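Keeping the arms honest

At a quarter to seven in the morning the bench cell at Leludach is not doing anything. Najwa Rizk prefers it that way. She has maintained the two-arm station since it was bolted together, and before she lets anyone power it up she wants to run a hand along every cable.

"People ask me about the software," she says. "Fine. Ask Walid. I can tell you what stops the thing, and most days it's a cable."

I had come with the brochure from Bidix, the small integrator that supplied the cell, which promises a station that "looks after itself." Rizk read that line out loud, twice, and handed the brochure back.

The station is a table with walls on three sides and an arm at each of the near corners, both carried on a black beam along the front. The arms are taught to handle ordinary household and workshop stuff: power strips, plugs, small tools, blocks. The work log stood at 1,709 hours when I visited. I asked what share of that was useful running and got a long look.

"The counter goes up when the power is on," Rizk says. "It goes up when an arm is sitting there with a fault. So what does the number tell you? It tells you when to grease."

Greasing is every 300 hours. Fingertips get checked every morning, and the gripper screws on Thursday, whether they need it or not. I asked whether the Thursday check had ever found anything. Twice, she said, both times on the right arm, and she doesn't know why it's the right one. Walid Chidiac, who writes the motion programs, has a theory about how the wrist gets turned when it goes for a plug. Rizk has heard the theory.

"He may be right. He was also sure it was the table height, and we moved the table."

Chidiac takes this well enough. He does concede that the calibration routine, which Bidix sells as a two-minute job, has never taken two minutes in this room. "You put the gripper on the reference point, it says it's happy, you run the first task and it's off to the left," he says. "So you do it again. Call it half an hour, if the coffee is ready."

What bothers me about cells like this one is how little of the upkeep shows up in the price. Bidix quotes the arms, the beam and the training. It doesn't quote Rizk. When I put that to Henrik Buschmann, who handles sales for the firm, he said customers "usually find the maintenance load very light." I asked him for a figure. He offered to send one, and by November I had stopped checking for it.

Rizk keeps her own figures in a ruled notebook. There are 152 entries, each with a fault, a cause if she found one, and the part. She let me leaf through it. A good many of the causes are question marks, and I trusted the notebook more for that. 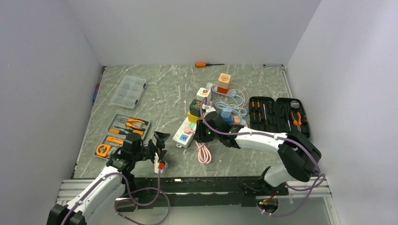

The cables to the arms are her standing complaint. They need enough slack to follow the wrist all the way across the table, and slack has to go somewhere, so it hangs over the front edge. Tie it back too hard and the connector takes the strain. Leave it long and sooner or later it gets in the way of something.

"Every length is wrong," she says. "You pick the one that's wrong least often."

Could it be routed inside the arm? Chidiac says a newer version does that. Rizk wants to know how you change it when it breaks, and so far she hasn't had an answer she likes.

She is just as blunt about the training objects. Loose cords are the hardest thing on the table for the grippers and the hardest on them too, in her view, and she would drop them from the schedule for a month to see whether the fingertips last longer. Chidiac won't hear of it. Cords are what the client wants to see.

"Then the client can buy fingertips," Rizk says, and goes off to find the grease.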